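Fimevus Dash Recorder: Owner's Guide
Section 5: After a Collision

Read this section before you need it. The marketing for dash recorders, ours included, tends to show a calm driver tapping a screen while a helpful clip plays back. A real collision is loud and confusing, and the recorder is the least important thing in the vehicle. What follows is written on the assumption that you may be shaken, that the recorder may be damaged, and that you may be asked for the recording by people who want different things from it.

5.1 What the recorder does by itself

When the impact sensor is triggered, the recorder locks the file it is writing and the file before it. A locked file isn't overwritten when the card fills up. The red light on the side of the case blinks slowly for as long as a locked file is on the card.

That is the whole of the automatic part. The recorder does not call anyone. It does not send your location. The Lultico phone app has a screen called Crash Assist, and a fair number of owners have assumed from the name that it contacts an ambulance. It opens a page of advice and a contact list you filled in yourself. Call the emergency number.

CAUTION: Do not assume a file was locked. The sensor measures sudden changes in speed. A slow sideswipe, a bicycle against a rear door, or a pedestrian struck at low speed may not set it off at the factory setting. Check the light, and if it isn't blinking, lock the file by hand (see 5.2, step 4).

5.2 At the roadside

1. Stop, switch on your hazard lights, and see to the people involved. Leave the recorder alone.

2. Call for help if anyone is hurt or if the road is blocked.

3. If you can do so safely, leave the recorder powered. It goes on recording after an impact, including sound if the microphone is on. Anything said in the vehicle will be on the file. Switch the microphone off if you don't want that, and remember that you did so, as you may be asked why the sound stops.

4. Press and hold the LOCK button until you hear 2 beeps. This protects the current file whether or not the sensor has already done so.

5. Before the vehicle is towed, turn off the ignition, wait for the light to go out, and remove the card. Pulling the card while the light is on can ruin the file being written. It is usually the one you want.

6. Put the card in its plastic case or an envelope. Write the date, the time, and the vehicle's plate number on the outside.

NOTE: Tow yards lose things. If you can't remove the card yourself, ask a police officer or someone you trust to do it, and write down who took it.

5.3 If the power was cut

The recorder has a small backup cell meant to close the file cleanly when power is lost. Our printed box says "never miss a moment." We would put it more carefully. The cell loses strength with heat and age, and a recorder that has spent several summers on a windshield may not have enough left to finish the job. If the last file won't open:

1. Do not format the card, even if a computer offers to.

2. Do not put the card back in the recorder. It will start writing as soon as it has power.

3. Slide the small switch on the edge of the card to the locked position, if your card has one.

4. Try the Repair option in the desktop program, working from a copy of the card and never from the card itself.

5. If Repair fails, stop. A data recovery service may do better, but ask for a price in writing first, and be wary of any shop that promises a result before it has looked.

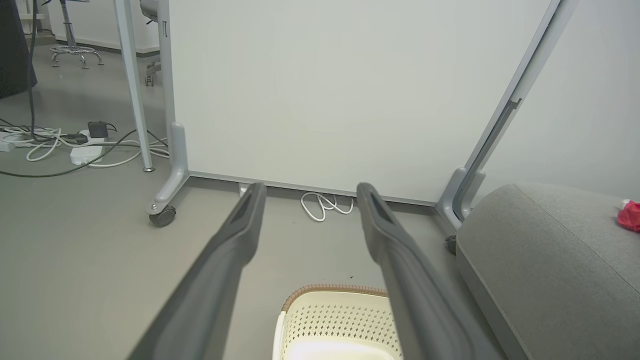

5.4 Making copies

Make two copies before you hand the card to anyone, and keep them in different places. Copy the entire folder, including the small data files with the same names as the videos. They hold the speed and position readings, and without them the video will play but the map will be blank.

1. Put the card in a reader. Connecting the recorder by cable also works but is slower.

2. Open the folder named EVENT and copy everything in it.

3. Open the folder named NORMAL and copy the files from before and after the collision. People skip this one. The minutes before an impact often show more about it than the impact does.

4. Play each copied video from start to finish. A copy that hasn't been played should be treated as a copy you don't have.

5. Put the original card away and buy another for the recorder.

CAUTION: Do not trim, brighten, rename, or add captions to the originals or to the copies you plan to hand over. A harmless edit still changes the file, and you may have to explain it.

5.5 How far to trust the readings

The speed printed along the bottom of the picture comes from satellite positioning. It is not read from your vehicle. It lags when you brake hard or speed up, and under trees, in tunnels, or between tall buildings it may freeze or jump. A video stamped 80 km/h at the instant of impact does not prove that the vehicle was traveling at that speed at that instant. It shows what the recorder had last worked out.

The clock deserves the same doubt. It sets itself from the satellites when it can and drifts when it can't. If you live where the clocks change, check it in spring and fall, whatever the AUTO setting claims.

The lens is wide. Vehicles look farther away than they were, and closing speeds look lower. Drivers watching their own recordings are often surprised by this, in both directions. Headlight glare can wash out a plate number that you read easily with your own eyes, so write down plates at the scene and don't count on the recording to have caught them.

5.6 Who may ask for the recording

Police. Ask for the officer's name and a case number, and get a receipt if the card itself is taken. Rules on whether you must hand it over differ from place to place. This guide can't tell you what yours are, and neither can our support line.

Insurers. Your own policy may require you to share the recording. Read it. The other driver's insurer is in a different position, and a friendly phone call from them is still a call from the other side. Get advice before you send anything.

Reporters and strangers online. You don't owe them a reply. If someone was badly hurt or killed, think of the family seeing the clip before they have been told anything at all. Once a video is posted, taking it down does very little. It may also affect a case in court.

NOTE: The Share button in the Lultico app uploads a reduced copy to a public link. The link isn't listed anywhere, but anyone who has it can watch and pass it on. We don't consider that private, and you shouldn't either.

5.7 Returning the recorder to use

1. Look over the mount. If the adhesive pad has shifted or the arm is cracked, replace it. A recorder that comes loose in a second collision is a hard object moving fast.

2. Fit the new card and format it in the recorder.

3. Set the impact sensor again. We suggest MEDIUM for most cars and LOW for vans and trucks with stiff springs. On HIGH, potholes will lock so many files that the card fills with them.

4. Drive for a few minutes, then play the result on a computer. The light tells you the recorder has power. It can't tell you the lens is pointed at the road.

Service returns go to the Craddock depot. Remove the card first; recorders are wiped when they arrive, and cards left inside are wiped with them.

Section text: Rukhsana Satti. Technical check: Finn Lindemann.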